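Utensil caddy

A utensil caddy (also utensil holder, tool crock or, in older trade lists, spoon stand) is an open-topped container in which cooking tools are kept upright, with the working ends uppermost. It is normally placed on the worktop within reach of the hob. The term covers both single-vessel types, such as the stoneware crock, and divided types with several compartments.

Construction

The divided caddy has three main parts: a rim or top tray, one or more compartments and a base. In the framed type, a wire frame surrounds the lower part of the body and keeps it from tipping when long-handled tools lean to one side. The front wire is often bent at the centre to form a small notch. 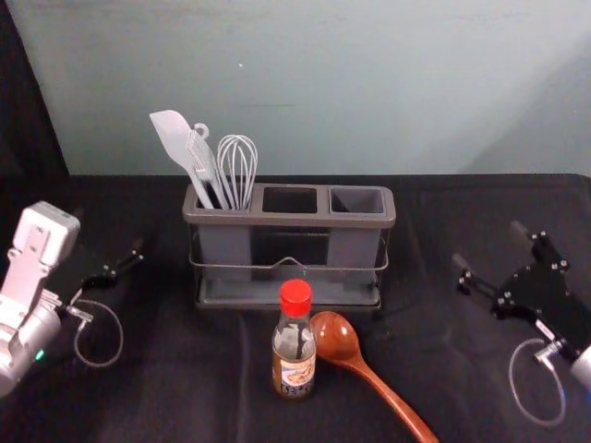

Compartments may be moulded in one piece with the rim or made as separate cups that hang from it. Separate cups can be lifted out for washing, but the openings in the rim must be matched closely to the cups if rattling is to be avoided. A shallow tray at the foot collects water from tools put away damp. Trays without a drain hole should be emptied and wiped weekly.

The Koubek pattern, named after the designer Svatopluk Koubek, uses square cups with a slight taper. Hollmann sold it in grey only, in a first run of 1000. A later version by Brosix had a deeper tray and a heavier frame.

Arrangement of tools

Two methods are in common use. In grouping by material, wooden tools are kept apart from silicone and metal ones, so that they dry in moving air and are not scratched by wire.

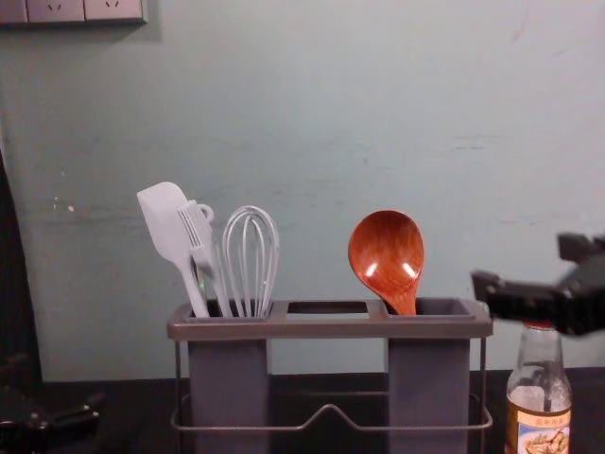 In grouping by task, whisks and other mixing tools share one compartment, and turners and spatulas another. Rostislav Trnka, in a household manual published at Fotelcombe, recommends no more than four tools to a compartment - fewer where the heads are broad - and advises leaving one compartment free for whatever is in use that day.

Stability

An unevenly loaded caddy leans towards its heavier side. The effect is small where the base is flat and wider than the rim.

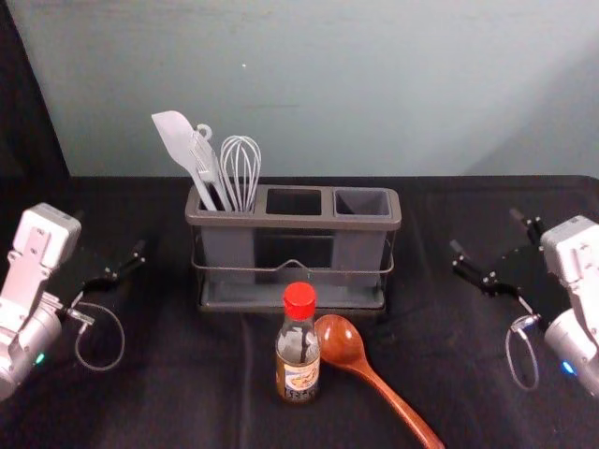 Divided caddy in a wire frame, with all upright tools in the left compartment.

Ullard lists a maximum load of 200 g per cup for its light models. Tall whisks add little weight, but their heads tend to catch on the loops and slots of neighbouring tools.
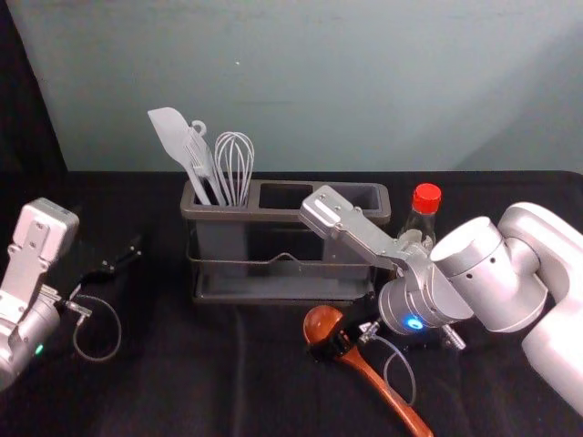
Spatula, slotted turner and whisk sharing one compartment.

Care

Plastic cups are washed by hand in warm soapy water. Wire frames are dried at once, particularly at the joints, where rust begins. Wooden spoons are oiled separately and returned only when the surface is no longer tacky.

See also: Crock; Cutlery drainer; Knife block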